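Skunarau data collection FAQ
14 comments · 3 shares

How many demos do I need per task?
I aim for 200. We've logged 2263 across everything so far, and the short counter tasks (straws, napkins, cups) learn fastest for us.

Do I have to do it the same way every time?
Please don't! Start the straws at a new angle, swap hands, go slower. I still catch myself falling into a rhythm by the third or fourth go.

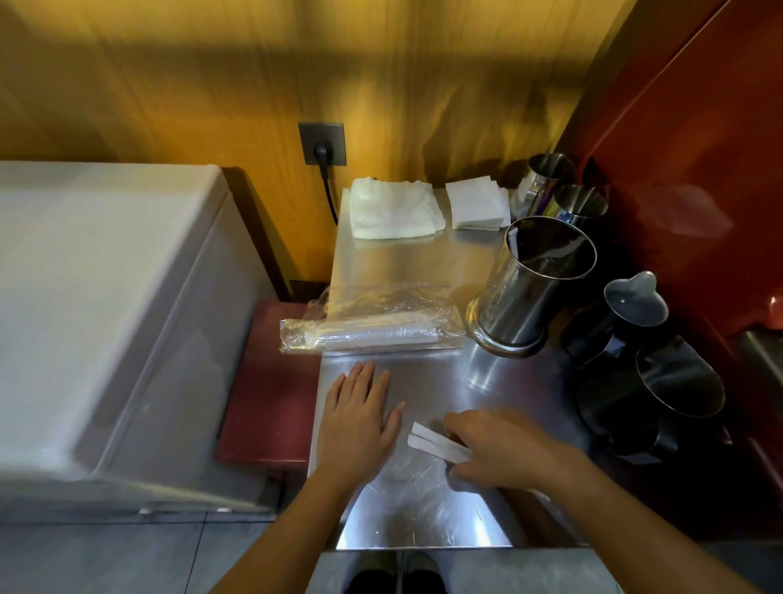
Tzu-hsuan Wu wrote in to ask if fumbled takes should be deleted, and said hers had been piling up since June. Keep them, Tzu-hsuan! Tag them "fumble" and I'll sort them out. A dropped straw that gets picked up again is great stuff for the model.

Where should my hands be at the start?
Resting on the counter, both in view. Hold for 3 seconds, then go.

Can I talk while recording?
Sure, we strip the audio. Ludivine Caron sings through all of hers.

Where do I upload?
The Prevcombe folder, one zip per task. Put your initials in the name or I'll be emailing you.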